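01/08/2024
By the Kitchen Sceptic

My sister rang last week to tell me that in ten years none of us will wash up. She'd heard it on a podcast while she was washing up. I was peeling potatoes with the phone wedged under my chin, and I remember thinking that I'd settle for a machine that could hold the phone.

I should say I want this to happen. I'm no grump about gadgets, and I was the first in our road with a robot vacuum (a Brorard, second-hand, with a wheel that squeaks). I love it dearly. It does the hall and the landing well, it does the living room if I've picked everything up first, and once a fortnight it eats a sock and has to be turned over like a beetle. That's the state of household robots in my house, and from talking to friends it's the state of them in most houses.

What people mean when they say a robot will do the chores is arms, though, isn't it? Something that clears a table or gets the dinner out. And arms are coming on. I spent a long day last November at a trade show in Plastby, where a firm called Cieślak had one packing jars into cardboard trays, and I could have watched it until they threw me out. It did 1,344 jars in the shift, according to the board above the stand, and it never once got bored and looked at its phone. I used to pack jars as a summer job and I'd have been in the car park by jar 90.

But the jars were all the same jar! They came down the belt standing up, evenly spaced, under good lights, with a fence round the lot. I asked the chap on the stand what happened if one arrived on its side. He said they'd designed the line so that it wouldn't. Fair enough, and if I ran a factory I'd do the same. But I can't design my kitchen so that nothing arrives on its side. Half of what's in it is on its side already.

Two aisles over there was a kitchen demo from Dradora, and this was the one with the crowd. The arm had to pick up a bread roll, put it on a plate and move the plate to a tray. I stayed for 16 goes. It did most of them nicely, very slowly, like somebody defusing the roll. Twice it squashed one flat, and on one go it carried nothing at all to the tray, with tremendous care, and let go of it. Everybody clapped anyway. I clapped too - I felt for it.

And a bread roll is about as forgiving as food gets. Think about a roast chicken. It's slippery, it's heavier at one end than the other, and the bit that looks like a handle comes off in your hand. You grip it firmly enough not to drop it and gently enough not to tear it, and you do that without thinking while telling a child to get down off the worktop. Then you pick up an egg with the same hand. I've never met a person who had to be taught a separate egg setting, but I gather it's a proper headache for the people who build these things.

A lot of the practice now goes on inside computers, in made-up kitchens with made-up groceries. I was sniffy about that when I first heard. I've come round a bit. You can drop a pretend egg all night long and there's no floor to mop, and you can shuffle everything on the counter and start again. My worry is grease. Drawn grease and real grease are different animals, and anybody who's tried to lift a bird out of a tin with two forks knows which one wins.

So would I buy one? Not this year, and I doubt I will next year either. For the shop floor I'm sold, provided the jars stand up. For the house I'd give it a good while yet, and I'd want to see it manage a Sunday dinner from the oven to the table, gravy included, in somebody's ordinary cluttered kitchen with the dog underfoot. I told my sister this. She said I lacked vision, and then she had to go, as her dishwasher was beeping and she couldn't work out why.
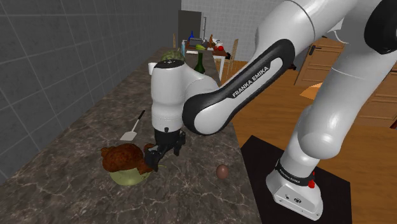

Chicken first, egg later: a robot arm at the counter in a simulated kitchen.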